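4.2 Part fitting on the covered bench

The second group of tasks was drawn from light shop-floor work at Wakthorpe, where plastic housings are put together by hand before they go to packing. We chose it because the parts are awkward in a way that kitchen items mostly are not. A mug can be held in many places and set down almost anywhere. A long tube has to arrive at the right spot, at the right angle, with its far end kept clear of everything else on the bench.

Each trial used the two-arm Brolletti station with the Cele controller, in the same settings as for the household tasks in Section 4.1. Nothing was retuned between the two groups. The work surface was covered in black, and parts were laid out by a person who did not know which version of the controller was running. We did not clear the shelves behind the bench or change the room lighting, as neither would be done on a working floor.

We ran 100 trials of part fitting. A trial counted as a success if the part was seated without help and without being dropped, and it was stopped after 243 seconds if neither had happened. By this measure the station completed 47 trials. On the simpler job of moving a part from the bench to a tray, run the same number of times, it completed 56. The gap between the two is smaller than we expected, and it suggests that much of the difficulty lies in picking up and carrying, before any fitting begins.

Failures fell into a few kinds. The most common was a poor first grip. If a tube was taken too near one end it tended to swing as the arm lifted, and the controller was slow to correct for this. Glossy white parts also caused trouble. Ridges and raised walls of the same colour are hard to tell apart under overhead light, and the arm would sometimes stop above the part and make small movements until time ran out. Cables were a lesser problem – they caught twice in early practice and were re-routed before the counted trials.

A person doing the same job seldom looks at the part for long. The hand feels for the edge and the part goes in. The station has no such sense beyond a coarse reading of grip force, and the Wiledness simulator, in which the controller was first trained, models contact only in a simple way. We think this matters more than the speed of the arms, which was never the limit in any trial we watched.

Figure 4 is from the part-fitting group. The tube is held in the gripper of the right-hand arm, with the ribbed white fixture to its left on the bench.

Figure 4. Part fitting with two arms.

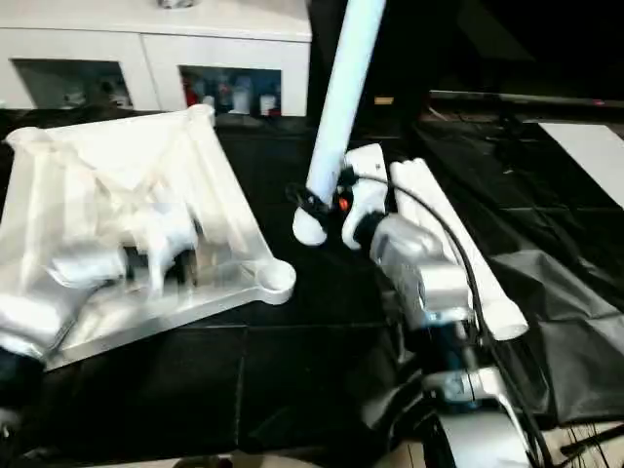 Could a station like this take over the fitting job at Wakthorpe as it stands?

On these results it could not work alone, as it failed in more than half of the fitting trials. It might be of use for moving parts to a tray if a person stayed close by to deal with dropped or badly held ones.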